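15. Juli 2026

Bin gerade erst heim und noch ganz aufgedreht, also schnell aufschreiben, bevor alles weg ist. Heute war Tag der offenen Tür bei Waaka in Bronudberg, und ich hatte mich ja schon im April angemeldet und es dann fast verschwitzt! Meinrad Schnyder hat mich im Auto mitgenommen, wir haben natürlich die Einfahrt verpasst und sind zweimal um das ganze Gewerbegebiet gekurvt (er fährt wie immer ohne Navi, aus Prinzip).

Drinnen gab es erst Kaffee und Nusskuchen, dann eine Begrüßung, die sich ziemlich zog. Hängen geblieben ist mir, dass sie bisher 1.279 Aufnahmen vom Tischabräumen und Sortieren haben und dass ihnen das hinten und vorne nicht reicht. Etwa 200 Leute hatten sich für heute angemeldet, so voll kam es mir gar nicht vor, aber man wurde auch in Gruppen durchgeschleust. Unsere war die von Brayden Nguyen, sehr netter Kerl, redet schnell und mischt Deutsch und Englisch, dass man höllisch aufpassen muss.

Zuerst der Roboterarm, den sie Zendo nennen. Der hat Becher von einem Tablett in eine Kiste gestellt, langsam, mit einer Ruhe, die ich beim Abwasch gern hätte. Beim vierten Becher blieb er einfach stehen, Brayden tippte etwas ein, und weiter ging's. Meinrad wollte sofort wissen, was so ein Ding kostet, und bekam keine richtige Antwort. Das hat ihn auf der ganzen Rückfahrt noch beschäftigt.

Und dann der Raum, auf den ich mich am meisten gefreut hatte, da wird nämlich mit Greifern in den Händen gearbeitet! In jeder Hand einer, zwei gebogene Finger mit schwarzen Gummipolstern, und obendrauf sitzen weiße Würfel mit so schwarz-weißen Mustern, an denen der Rechner erkennt, wo der Greifer gerade ist.
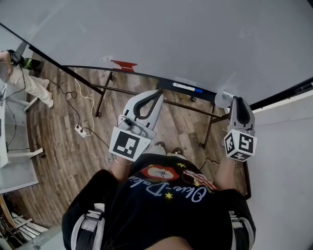 Und warum macht man das nicht gleich mit dem Roboter selbst? Weil es mit der Hand viel schneller geht und man in derselben Zeit mehr Bewegungen zusammenbekommt, aus denen der Arm später lernt. So hat es Brayden erklärt, und mir hat das eingeleuchtet.

Ich durfte auch mal ran, einen Schwamm greifen und in eine Schüssel legen. Dreimal daneben! Man drückt viel zu fest, und irgendwie fehlt einem das Gefühl in den Fingerspitzen. Meinrad hat es beim ersten Mal geschafft und ist seitdem unausstehlich.

Den Vortrag über Ketcombe, ihr nächstes Projekt, haben wir geschwänzt, mir taten die Füße weh. Prospekt liegt in der Küche. Morgen Mama anrufen und ihr alles erzählen, und den Kuchenteller muss ich Meinrad auch noch zurückgeben.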